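Dustik oval soap dish, grey: review 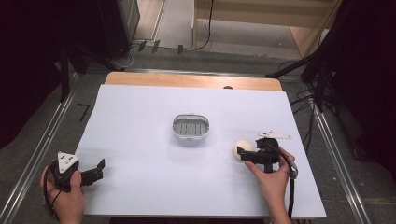

The Dustik dish in grey, with a cream-coloured ball to the right of it.

Reviewed March 2021

I wanted a soap dish that would keep a bar out of its own puddle. The old one in our bathroom was a flat china saucer with a rose on it, pretty enough, but by the end of a week the underside of the soap had gone to jelly and half of it was being rinsed down the basin. I bought the Dustik oval from the Drernia website last June, along with a nail brush and some hooks, and it has been in daily use ever since. I later bought a second one for the kitchen.

Size and shape

It is a small dish. A standard bath bar fits with a little space left at each end. The big square blocks of olive oil soap do not fit unless you cut them in half, which I do anyway. A guest soap looks lost in it but sits perfectly well.

The outside is grey with a paler rim, and the inside is darker. On a white surface the rim is quite faint and the inside is what you notice. The shop's own photos made it look nearly blue, so if you are trying to match tiles, go by the picture here. Grey was the only colour in stock when I ordered.

The ridges

The inside is lined with parallel ridges with slots between them, and the soap rests on the top of these. Water runs down between the ridges and away from the bar. After a morning with four people washing their hands, the bottom of the soap is tacky at worst, and by lunchtime it has dried off.

With hard soap I have no complaints. A bar of plain household soap now lasts us 12 days, and on the saucer it was closer to a week. Softer soaps do less well. A glycerine bar left in the dish over a warm weekend sagged slightly and took the pattern of the ridges on its underside. It still lifted out without tearing. Very thin slivers are a nuisance and tend to stick, and I now press them on to the new bar while both are wet.

Cleaning

Soap scum builds up between the ridges and you will need to deal with it. Once a week is enough in our house. I leave the dish in a bowl of hot water while I do the rest of the basin, then run an old toothbrush along the slots. It takes a minute or two. If you leave it for a month, as I did over the summer, the scum sets hard and you have to scrape. A wooden skewer did the job without marking anything.

We have hard water here and I expected a white crust. There was a little of it at each end after the first couple of months. Vinegar took it off.

In the kitchen

The second dish sits by the sink and holds a scrubbing pad. It suits this better than I thought it would. The pad dries out between uses and has stopped smelling. A full-sized washing-up sponge is too wide and hangs over the sides, so measure yours first.

Compared with the Elter

My sister has the Elter dish, which comes in two parts with a lift-out rack. Hers is easier to clean, and it costs twice as much. The rack rattles when you put the soap down and has to be dried separately. I would still choose the Dustik for a small basin. For a large family bathroom the Elter may be worth the extra money.

Price and delivery

I paid £11 for the pair, bought separately, with postage on top for the first. Both came wrapped in brown paper inside a plain box, and neither was chipped. The second took nine days to arrive.

Good points: keeps hard soap dry, small enough for a narrow basin, easy to lift and rinse.
Bad points: slots need brushing out every week, too small for large blocks and full-sized sponges.

Four out of five. I would buy another for the downstairs cloakroom if they brought out a white one.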